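Notebook - Gasta log intake
January, page carried over from the last book

Picking up where I stopped on Saturday. The question is still how the old service account got into the Covia file store after it was supposed to be disabled. Tullio Fiore asked for a timeline he can hand to the Donati people, with the guesses kept out of it, so I am writing the guesses here.

9:10. Pulled the authentication logs from the Gasta collector again, this time straight from disk instead of through the search page. The search page drops entries when the host name field is empty. I had suspected that last week and didn't write it down. Count from disk is 737 events for the account. Search page gives 628. The difference is 109, and every one of those has an empty host name. So the page is filtering them, and anyone who relied on it (me included) was looking at an incomplete list.

Note for whoever reads this after me: use the raw files under the collector's archive folder. The gzip names are in UTC, the entries inside are in local time. Convert once, at the start, and label the column.

9:45. Sorted the 109. Most are the nightly backup job trying to log in with the old password and failing. Boring and expected. 24 of them are successes. I checked that twice. The account shows as disabled in the directory, and the file store accepted it anyway.

10:20. Working theory: the file store keeps its own copy of the account list and syncs from the directory on a schedule. If the sync was broken, disabling the account in the directory would do nothing on the store side until the next good sync. Looked for the sync log. It exists. Last clean run is well before the disable date. After that each run ends with a certificate error and exit code 0, so the monitor stayed green the whole time.

I want to be careful here. This explains how a disabled account could still log in. It does not say who used it.

10:50. Asked Tullio if anyone on his side had a script with that account in it. He thinks there were two, both written for the Pakik migration and both retired. He is going to look for the copies. Told him not to run them, open them, or move them, only to tell me the path so I can copy them with the timestamps kept.

11:15. Set up the replay on the bench machine. Restored the directory snapshot and the store config from the same night, isolated network, no route out. First attempt failed on a license check. Set the clock back on the bench machine and it came up. Wrote the offset on the tape on the front of the case so the next person doesn't lose an hour to it. 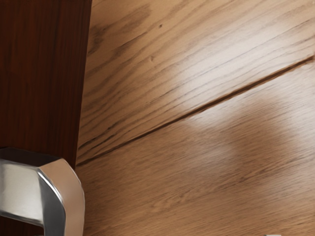
Dark panel against the lighter wood, rendered.

11:50. Replay result. Disabled the test account in the restored directory, confirmed it was disabled, then logged in to the restored store with it. Login accepted. Repeated after restarting the store service. Still accepted. Then fixed the certificate by hand, forced a sync, tried again. Refused, with the right message. Put the bad certificate back, made a new test account on the store side only, and that one also kept working.

So the sync failure is enough by itself. No need for a fancier explanation of the login part.

12:05. Lunch. Left the bench machine locked and running.

1:00. Back on the 24 successes. Columns I have: time, source address, protocol, session length. Host name is empty for all, as above. Source addresses fall in the VPN pool, which is shared, so an address means nothing until it is matched to a VPN session. Requested the VPN session table from Donati. They keep it for a limited time and I do not know if it reaches back far enough. Should have asked for this on the first day. Putting it on the intake checklist.

1:30. Session lengths are short except for a few. The short ones look like a script: connect, list a folder, disconnect. The long ones look more like a person browsing or a slow copy. Looks like. I have no file access logs for the store because auditing was off on that share. Turning it on now would not help with the past, but I have asked for it anyway, along with a hold on log rotation.

2:10. Call with Tullio. He found one of the scripts. It has the account name and password in plain text, and it sits in a shared folder that most of the office can read. He was annoyed about it and so was I. He copied the path into the ticket. I took a copy, hashed it, and put the hash in the evidence sheet. Modified time on the script is older than the disable date, so nobody has edited it since.

This widens the list of people who could have had the password. I told him that plainly. He asked whether we can say no data left. We can't. What we can say is that there is no record either way for that share. He wants softer wording for the summary and I said I would look at it, but the meaning has to stay the same.

2:40. Things to change right away, already sent to the Covia admins:

Remove the account from the store's local list by hand. Disabling in the directory is not enough until sync is fixed.
Replace the sync certificate and watch a full run finish.
Make the sync job return a real error code on failure.
Rotate every password that appears in either Pakik script.
Lock down the shared folder, but leave the contents where they are until I have a full copy.

3:15. First item done, confirmed by them in the ticket. I tried the account from our test address and it was refused. Second item is waiting on whoever signs the certificates.

3:40. Went back and reran the Gasta search page with a filter written to include empty host names. Still gives the short count. So it happens at indexing and the query can't fix it. Opened a ticket with the vendor, attached a small sample with the addresses masked. Any other case where we used the page for counts needs another look. I can think of up to two. Will check the old case folders before I bring it up with the group.

4:20. Draft timeline is in the case folder, version 2. Facts only, each line with its source file and hash. The replay is in an appendix with the clock offset noted.

Open:
VPN session table from Donati.
Second Pakik script, not found yet.
Copy of the full shared folder, started at 4:05, slow.
Ask why the monitor only looks at exit codes.

4:50. Copy still running. Left a note on the bench not to power it down.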